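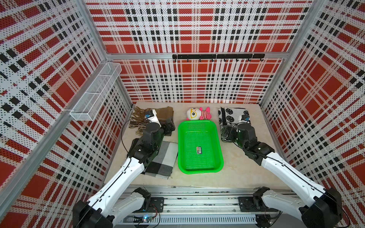 The plaid corner, with the green basket in the middle and the scarf still folded.

Welcome to the Bollstead sorting corner gallery! It began in August as a way to get a few soft things out of the hall closet, and it has grown into a place I am really very fond of (probably fonder than anyone should be of three walls and a tabletop). I put this page up on 9/13/20 and will keep adding to the notes under the picture as I go.

The walls
Big red squares, white bands and rows of little black squares, on three perforated panels. I wanted something cheerful to look at while folding, and plaid like this is cheerful from clear across the room.

The green basket
Bright green plastic with rounded corners and a grid bottom. Small items go in here first, until I make up my mind about them.

The striped plush
Round white head, large yellow glasses, red and white stripes. We call this one Garg, and Garg gets a spot near the back wall.

The brown scarf
Folded, with its long tan fringe spilling out to the left. I have never once gotten a fringe to lie neatly, and I've stopped trying!

The two patterned cloths
One is gray, white and black blocks, the other black and white with circular motifs. I fold them the same way and keep them well apart.

The hooks and the wire basket
Six black hooks on the back rail, all free, and a long white wire basket up on the left wall. The scarf may move to a hook once the weather turns.

More from the closet project is in the Brernanska album, 23 pictures so far.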